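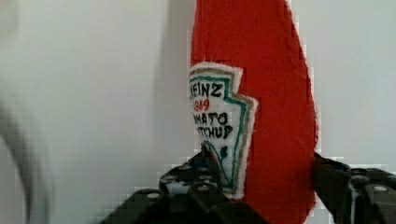 By Firouzeh Azimi | 3 Mar 2026

Work > Returns Desk > Posts

I've been at Flivetti for long enough to have sat through a few launches, so when they told us the arm was going to take over sorting for the play food sets, I brought a sandwich.

The Ruvent people set it up in the back room and had it practice on kitchen pieces. It can hold a felt ketchup bottle upright between two black fingers, label and all. Fine. I can do that too, and I can also tell you whether the felt smells like somebody's basement, which for returned toys is most of the job.

My problem is with the number that came with it. The slide said 519 pieces a shift. I asked what counts as a piece and got a look. A piece that's picked up? A piece that ends up in the right set? Because a strawberry in the wrong box comes back to my desk with an angry note in it, and I'm the one who writes the apology.

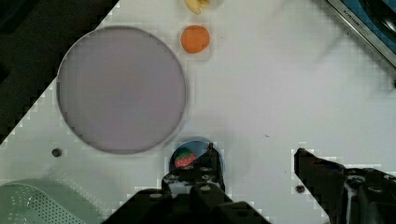 Blue cup, strawberry, and the gripper open over the table.

Negin Mousavi has the station next to mine and she's more hopeful than I am. She likes that it might save her wrists. I get that. Last September we had 2863 returns in the building and she wore a brace for most of it. If the arm really takes the reaching and bending, good, I'll say so here and eat my words.

But look at how her day has changed so far. She used to open a box, check it, fix it, close it. Now she lays things out, watches, and puts them back so it can go again. When it stalls she taps a screen and waits. She told me she's more tired at the end of the day and can't say what she did. The new job title is "cell attendant," same pay.

Management keeps saying no one will lose hours before 2027. I wrote that down when I heard it. I also noticed that the open spot on our line, the one at the Trernby door, quietly came off the board.

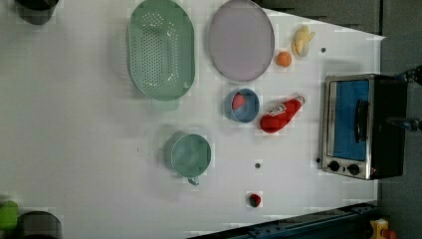 What I'd like is for someone to ask us how sorting works before they decide it's been solved. Sets come back mixed. We have customers who buy two kitchens and return one and a half. On that table there's a strawberry in the blue bowl and a much smaller one lying by itself near the edge, and a person on our line would stop right there and ask which set each one goes with. Maybe the arm will learn to ask. So far the question goes to Negin, who has to catch it while she's watching for everything else.

I asked for the error count next to the piece count on the weekly sheet. I was told it's being looked into. There are 63 of us on the floor and I'd bet most would read it.

I'll post again when I get the sheet.

Last updated: two corrections to spelling, plus the job title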